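Wood Shop Basics, Session 4: Glued-Up Boards and Holding Them Still

Notes by Illia Kravets

Hi all! These are my notes from Friday, cleaned up a little for those of you who missed it (and for those who were there but spent the hour chatting at the back, you know who you are). Bring them with you next time, along with your apron and the offcuts you picked out.

What a glued-up board is

A wide piece of solid wood likes to cup. So we take narrower strips, joint the edges, and glue them side by side into one panel. Most of you have something like this in the kitchen already. I passed around the old Foltitby board, the one with the coffee ring on it, and asked everybody to find the glue lines with a fingernail. If you can feel a line, the strips weren't level when they went into the clamps.

Picking your strips

Lay everything out dry first. Move the strips around, flip them end for end, squint at them. Pale woods like maple look all the same in the rack, and then you put two side by side and one is cream and the next is almost orange! I love that, but if you don't, sort by color before you do anything else. Pencil a big triangle across the whole panel once you're happy so you can put it back in the same order with glue on your hands.

Our practice panel is 14 inches wide. Leave your strips a bit long, we trim at the end.

Glue

Wipe a thin film on both edges, press, and slide the strips a little until they grab. I like to see small beads all the way along the joint when the clamps come up. Big runs mean you used too much, and no beads at all means you should open it up and start over – quickly. We use the Tindura white glue from the tall cupboard. Leave the panel in the clamps until our next session, please, even if it looks done. I know some of you peek.

Scraping and sanding

Scrape off the glue beads while they're rubbery. After that, flatten, then sand with the grain. Somebody asked me if you need to go all the way to 1000 grit. For a cutting board, no. It takes forever and you lose it all the first time the board gets washed.

Holding a board to a metal table

A board that creeps while you work on it will ruin your day, so I spent a good while on this. With a perforated top you have holes everywhere, and you can bolt down right where you need it. Put the clamp bolts out at the corners and keep the middle free for the work. Snug one corner, go to the next, then come back and tighten them all. If you crank down one side first, the board can lift on the other, and a pale board shows every dent from a clamp, so slip a scrap under the clamp face.

Check before you start: push the board sideways with the heel of your hand, hard. Then look along the front edge and see that it's sitting flat on the metal.

The strips run crosswise on this one, left to right, with the bolts at the two front corners and a clear stretch of wood between them.
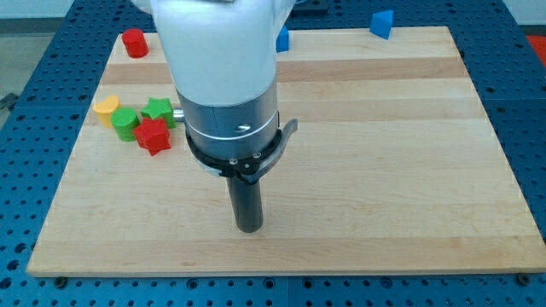
For next time

Bring your panel sketch with the strip widths written on it. Read pages 32 and up in the Mockus booklet, the part on edge joints, and skip the section on biscuits for now. If you're missing clamps, come see me before class and we'll dig through the bin together. Wear shoes you don't mind getting glue on!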